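페이퍼크래프트 기초반 4주차 강의노트
접는 카드 / 책자 제본 입문 (실 제본 3구멍, 5구멍)

마지막 업데이트: 9월

지난주에 종이 결 얘기하다가 시간 다 갔음. 그래서 오늘은 결 복습 짧게 하고 바로 제본으로 들어감. 프린트 안 가져온 사람은 옆 사람 것 같이 보세요.

0. 준비물

- 내지: 미색 모조지, A5로 접을 것. 1인당 6장
- 표지: Prasunar 두꺼운 색지 (색은 아무거나). 없으면 머메이드지 써도 됨
- 왁스 먹인 린넨실, 길이 70cm
- 제본 바늘 (끝이 뭉툭한 것). 일반 바늘은 종이를 찢음
- 송곳, 본폴더, 철자, 커터, 고무판
- 집게 두 개
- 풀은 오늘 안 씀

실 왁스 안 먹인 거 사온 사람은 초에 두세 번 문지르면 됨. 너무 많이 먹이면 구멍에 찌꺼기 낌.

1. 종이 결 복습

결 = 섬유가 누운 방향. 접는 선은 무조건 결과 나란히. 거꾸로 접으면 접힌 자리가 터지고 책이 안 닫힘.

확인법
 (가) 종이를 살짝 말아본다. 저항이 적은 쪽이 결 방향으로 말린 것. 즉 말린 축이 결.
 (나) 모서리를 작게 잘라 물을 묻힌다. 휘는 축이 결.
 (다) 찢어본다. 곧게 찢어지면 결 방향.

두꺼운 표지는 (가)로 충분. 얇은 색지는 (가)로 구분이 잘 안 되니까 (나)로.

메모: A4 복사지는 대부분 긴 쪽이 결. 이걸 반 접어 A5 책으로 만들면 결이 가로로 누움. 엄밀하게는 틀린 결인데 연습용은 그냥 씀. 제대로 하려면 짧은 쪽 결로 된 종이를 사거나 전지에서 재단.

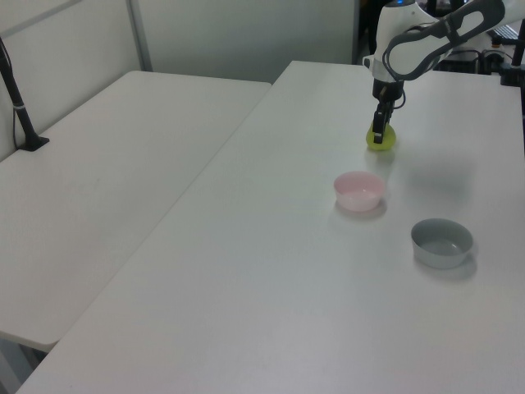
2. 접기와 대수(묶음) 만들기

한 장씩 접어서 끼운다. 6장 한꺼번에 접으면 안쪽 종이가 밀려나와서 앞마구리가 계단처럼 됨. 어차피 조금은 밀림. 나중에 재단으로 정리.

순서
 1) 모서리 두 개를 맞춘다. 변 말고 모서리.
 2) 가운데를 손가락으로 누르고 바깥으로 밀어 접음
 3) 본폴더로 한 번만 훑기. 여러번 문지르면 종이에 광이 남. 신경 쓰이면 얇은 종이 한 장 덮고 문지를 것
 4) 접은 종이를 차례로 끼우고 책상에 등을 톡톡 쳐서 맞춤

표지는 내지보다 가로세로 조금 크게. 접을 자리에 본폴더로 먼저 오시(누름선)를 넣고 접음. Turholm 철자는 뒷면에 미끄럼 방지가 있어서 오시 넣을 때 편함. 다른 자는 마스킹테이프를 뒤에 붙이면 비슷해짐.

오시 방향 헷갈리는 사람 많은데, 카드에서는 눌린 홈이 바깥쪽으로 가게 접는 게 기본. 골 안쪽으로 접어도 접히긴 하는데 두꺼운 종이는 접힌 등이 갈라짐. 자투리로 둘 다 해보고 비교.

3. 구멍 뚫기

구멍 틀(지그)을 먼저 만든다. 내지와 같은 높이의 자투리 종이를 길게 반 접고, 접힌 선에 점을 찍음.

3구멍: 정가운데 하나, 위아래 끝에서 3cm씩 들어와 하나씩
5구멍: 3구멍에서 가운데와 끝 구멍 사이에 하나씩 추가

높이 21cm 기준임. 작은 수첩이면 끝에서 2cm로 줄이기.

틀을 대수 안쪽 골에 넣고 책을 반쯤 벌린 상태에서 송곳을 골 가운데로. 각도가 틀어지면 바깥 등에서 구멍이 줄을 벗어남. 표지까지 한꺼번에 뚫음. 집게로 양쪽 잡고 하면 덜 밀림. 구멍은 바늘이 겨우 지나갈 만큼만. 크게 뚫으면 나중에 실이 헐렁해짐.

왼손잡이는 책 방향을 뒤집어서. 송곳 나가는 쪽에 손 두지 말것!!

4. 꿰매기 (3구멍)

매듭을 안에 둘지 밖에 둘지 먼저 정함. 아래는 안쪽 매듭.

 a. 안에서 가운데 구멍으로 나감. 실 끝 8cm 정도 안에 남김
 b. 밖에서 위 구멍으로 들어옴
 c. 안에서 가운데를 건너뛰고 아래 구멍으로 나감
 d. 밖에서 가운데 구멍으로 들어옴. 이때 바늘로 먼저 지나간 실을 찌르지 않게
 e. 두 실 끝이 안쪽 긴 실의 양쪽에 오도록 놓고 옭매듭 두 번
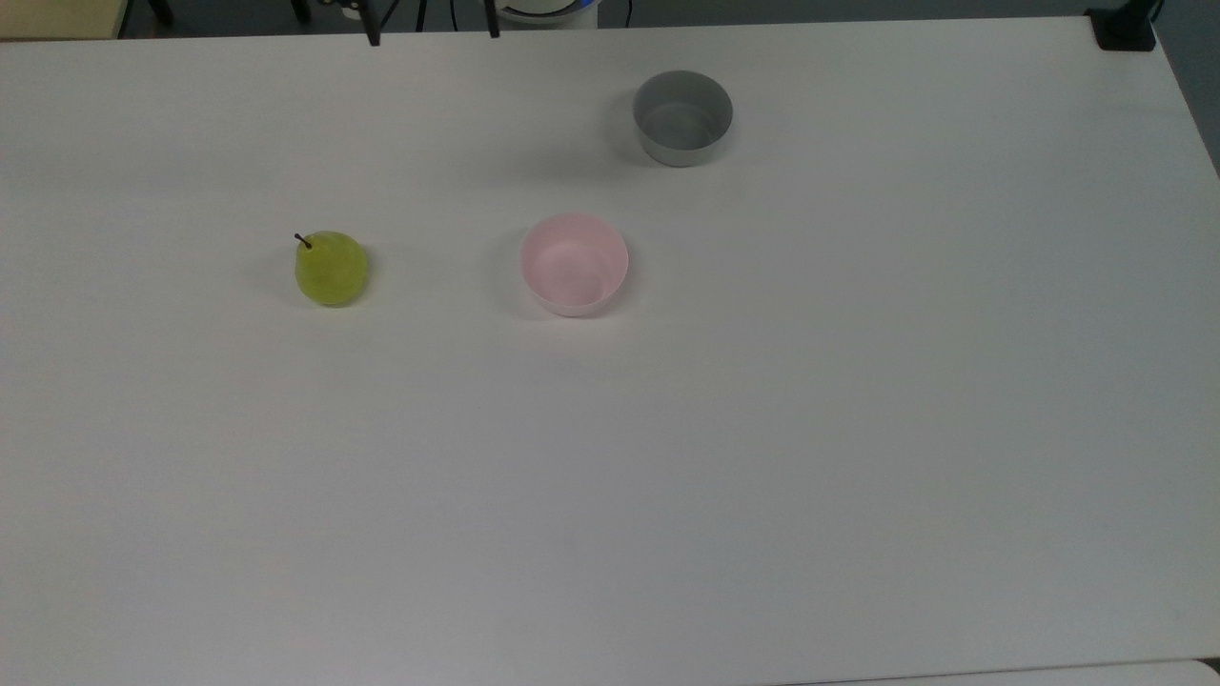
실을 당기는 방향은 항상 등과 나란히. 직각으로 당기면 구멍이 찢어짐. 한 구멍 지날 때마다 조금씩 당기고 마지막에 전체를 한 번 더. 느슨한 채로 매듭까지 가면 되돌릴 방법이 없음, 풀고 다시.

5구멍은 가운데에서 시작해서 위로 끝까지 올라갔다가 돌아오고, 가운데는 건너뛰고 아래로 내려갔다가 다시 가운데. 안팎을 번갈아 들락날락한다고 생각하면 됨. 다 하고 나서 밖에서 봤을때 실이 끊긴 칸이 있으면 한 칸 빼먹은 것.

바깥 매듭으로 할 경우 a를 밖에서 시작. 나머지는 안팎만 반대. 실 끝을 길게 남겨서 구슬이나 태그를 달 수 있음. 카드로 쓸 때는 이쪽이 보기 좋음.

5. 재단

매듭 끝내고 나서 재단. 앞마구리만 하면 됨. 철자를 세게 누르고 칼은 가볍게 여러 번. 한 번에 자르려고 힘주면 아래쪽 종이가 비뚤어짐. 칼날은 시작하기 전에 한 칸 부러뜨릴 것.

표지를 내지보다 크게 남기고 싶으면 표지 빼고 내지만 먼저 재단해야 하는데, 그럼 꿰매기 전에 해야 함. 대수를 집게로 잡고 자른 다음 표지를 끼우고 구멍 뚫기. 순서 바뀌는 거 주의.

6. 자주 나오는 문제

- 책이 저절로 벌어짐: 결이 틀렸거나 접기가 약함. 무거운 책 밑에 하룻밤
- 등에 실이 삐뚤: 송곳 각도
- 매듭이 자꾸 풀림: 왁스 과다이거나 한 번만 묶음
- 표지 접힌 데가 하얗게 일어남: 오시 안 넣음. 같은 색 색연필로 살짝 칠하면 덜 보임
- 실이 모자람: 높이의 약 세 배로 자르면 3구멍은 됨. 5구멍도 같은 길이로 되는데 바깥 매듭 장식까지 하려면 더 길게

7. 종이 고르는 법 (시간 남으면)

내지는 80~100g, 표지는 200g 넘는 것. 250g 넘어가면 오시 없이는 못 접는다고 보면 됨. Feden 무늬지는 예쁜데 한쪽만 인쇄라 안쪽이 하얗게 보임. 안쪽에 면지 한 장 덧대면 해결. 면지 색은 표지 무늬에서 하나 골라 맞추면 무난.

재생지는 결이 약해서 접기는 쉬운데 구멍이 잘 찢어짐. 가운데 장만 튼튼한 종이로 바꿔 끼우는 것도 방법.

과제

3구멍 안쪽 매듭 한 권, 5구멍 바깥 매듭 한 권. 크기는 자유. 구멍 틀도 같이 제출. 표지 장식은 점수에 안 들어감.

다음 주: 아코디언 접기, 팝업 카드 기초. 색지 두 가지 이상, 양면테이프 가져오기. 202호에서 함 (이번 주랑 다른 방).

문의: 강의실 게시판 | © Turholm 종이공방 | 맨 위로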